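Unpacking day at the new place in Stomdale. 7/27/26. Posting as I go so I remember where I put things.

The movers were done before lunch. The kitchen boxes are all in the right room, which I did not expect. The box marked DESK is in the bathroom.

First job was the table. It has a burn mark from the old apartment, so it needs a cover until I sand it. The only thing I could find that was big enough was the pale pink velvet cloth from my bedroom. It creases if you look at it. Fine for now.

Went to Meria for groceries on foot. It's 800 steps from the door, I checked on my phone. Small store, decent fruit, slow line. They tie the bag for you at the register whether you want it or not.

Mangoes were 59 cents each. At the old store they were almost three times that. I would have bought more but there's no shelf in the fridge yet — it's in a box somewhere.

The Usuga bus stops right outside the store, so on a heavy shopping day I can ride back. Good to know for September when it starts raining.

Things I still can't find: the can opener, the fridge shelf, the long extension cord, one of the two good pillows.

Things I found without looking: 200 paper napkins from a party we had years ago, and three tape measures.

About the notebook. I keep one per apartment. Paint colors, meter readings, who to call about the boiler, what size the windows are. The last one was plain and I lost it constantly. This one is red, spiral-bound, with cartoon characters on the cover. So far it has stayed where I left it.

Page one is the meter readings. Page two is the paint. The living room color is called Stargate and it's a gray. The can was left in the hall closet with enough in it for touch-ups.

Plan for the evening: get the groceries off the table, wipe out the cabinets, put plates in the one next to the stove. Pans go low. I had them high in the last kitchen and it was a mistake.

Table as of now, bag still tied, snack and notebook out. 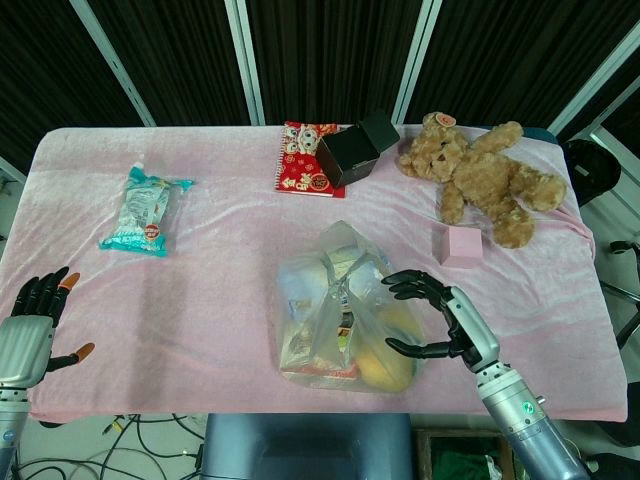

Cabinets are wiped. The one over the sink has a loose hinge, so glasses are going somewhere else until I find the screwdriver. Adding it to the list.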